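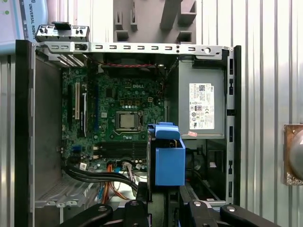

In defence of keeping things a bit longer

My mother had a drawer of string. Everyone of her generation seems to have had one, or a tin of buttons, or a shed full of paint pots with an inch of magnolia left in the bottom, and when my brother and I cleared the house we laughed at it and then, without quite discussing it, divided the string between us. I have used mine up since. It tied in two years of sweet peas and a parcel to Lisbon, and I was rather sorry when I came to the end of it.

I mention the string as I have been thinking about what we throw away, and more particularly about how quickly we decide to do it. Last January our kettle stopped clicking off. It boiled perfectly well, it just went on boiling, and within a minute or so of noticing this I had my telephone in my hand and was looking at new kettles. I am not proud of that. I had owned the thing for 16 years and I gave it less thought than I'd give to a library book.

It was my neighbour, Maiara Meireles, who took it off me. She turned it over, asked whether I had a small screwdriver (I had, in the drawer with the takeaway menus) and found that the lid was not closing properly on account of a great crust of limescale. We scraped it off with a teaspoon. The kettle is on as I write.

Now, I know what people say to this sort of story, because my son-in-law says it to me most Sundays. He says that time is money, that a new kettle costs less than an hour of a plumber, and that I am romantic about the past, when things broke all the time and people mended them only for want of any choice. There is a good deal in that. My grandmother turned sheets sides to middle and hated every minute of it, and if you had offered her a cheap new pair she would have kissed you. I don't want to go back to darning by a forty-watt bulb, and I wouldn't wish it on anybody else.

But I do think we have lost something in the other direction, and it is mostly nerve. We have become frightened of the insides of things. I include radios, sewing machines, lawnmowers, computers and the cistern of the downstairs lavatory, which I avoided for eleven months out of sheer cowardice. So much of what we own comes sealed and glued, with a sticker warning us off, that we have learned to keep our hands to ourselves even where there are perfectly ordinary screws. A desktop computer of the old boxy sort will very often open up like a cupboard. Most of its owners have never looked.

The makers must take a share of the blame. I rang Skalline about a missing foot for a food mixer, a rubber foot the size of a five pence piece, and was told very kindly that feet were not sold separately but that I might like to hear about the new model. I did not like to. I cut one out of a bath mat and it has done very nicely, though it is the wrong colour and my daughter says it looks like a verruca. I would happily have paid Skalline a pound or two for the proper one, and I can't be the only customer they've turned away.

What would I ask for, then? Spare parts sold for a decent number of years, to begin with, and a printed diagram in the box - the sort with numbers and arrows that I used to find so dull. I'd like a shop in every town where you can take a lamp, and I'd like it to be cheap enough that nobody has to feel foolish going in. Ours, Ametepe, closed when the lease went up, and it is a nail bar now. I have nothing against nails. I do miss the smell of solder, and the old boy behind the counter who always sucked his teeth before he gave you a price.

And I'd ask for a little patience from the rest of us, myself very much included. Give the thing a day. Put it on the kitchen table, have a cup of tea (supposing it isn't the kettle) and look at it properly before you decide that it's finished. Sometimes it will be finished, of course. Our old toaster went to the tip in the spring after a short and rather frightening investigation, and I drove home feeling that I had at least done the decent thing by it.

My son-in-law, I should add, has lately asked me what to do about a sticking zip. I told him to try candle wax, and he has promised to bring it round on Sunday so that I can have a look.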